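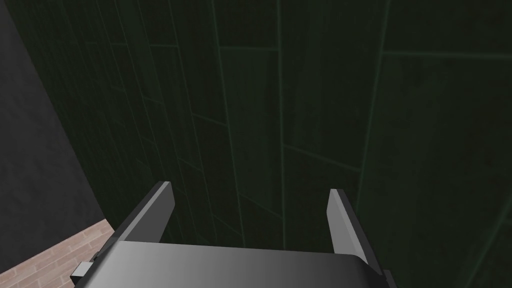
Page last changed: August

Stonus 70 Wall Tile Adhesive
Order code 3201

Stonus 70 is a cement-based powder adhesive for fixing ceramic and porcelain tile to interior walls. It is mixed with clean water only. Do not add sand, lime or any other cement product. The mixed adhesive holds tile on a vertical surface without slip and may be worked from the top of the wall down.

Suitable surfaces: cement render, concrete, brick, cement backer board, and gypsum plaster that has been primed with Ukorora Primer. Painted walls must be scraped back to a sound surface. Not for use on metal, bare wood or flooring.
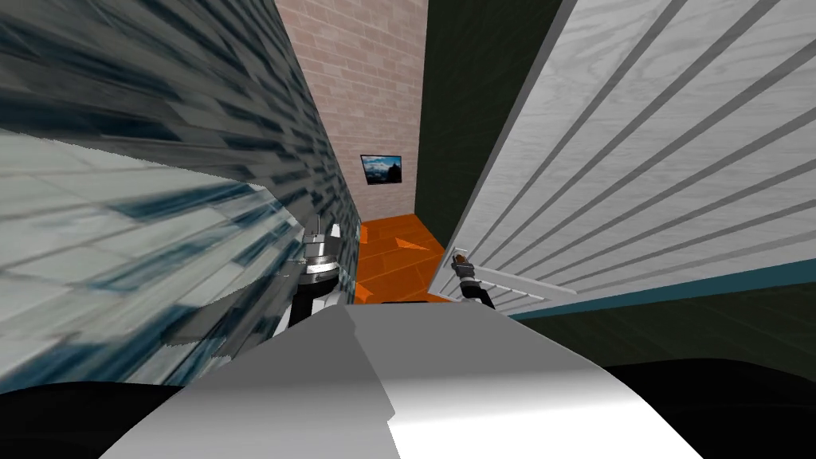 Apply with a notched trowel, combing in one direction. Cover only as much wall as can be tiled before a skin forms. If a skin has formed, scrape off the adhesive and discard it; do not wet it again. Long, narrow tiles should be back-buttered. Keep movement joints in the wall open through the tile layer.

Bed depth: up to 4 mm
Color: gray or white
Grouting: when the adhesive has set hard
Clean tools with water before the adhesive sets.

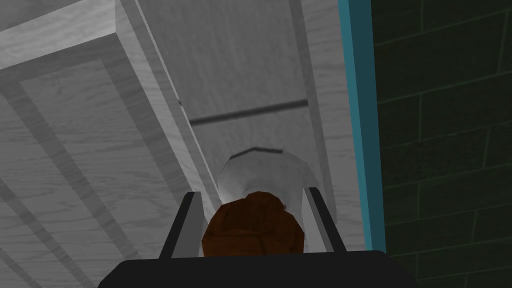 Store bags off the floor in a dry room. Opened bags must be folded shut and used first. Bags with lumps are not covered by warranty.

Stonus 70 is stocked at the Papadakis trade counter in Prollville. Full pallets are ordered under code 865 and ship on Monday.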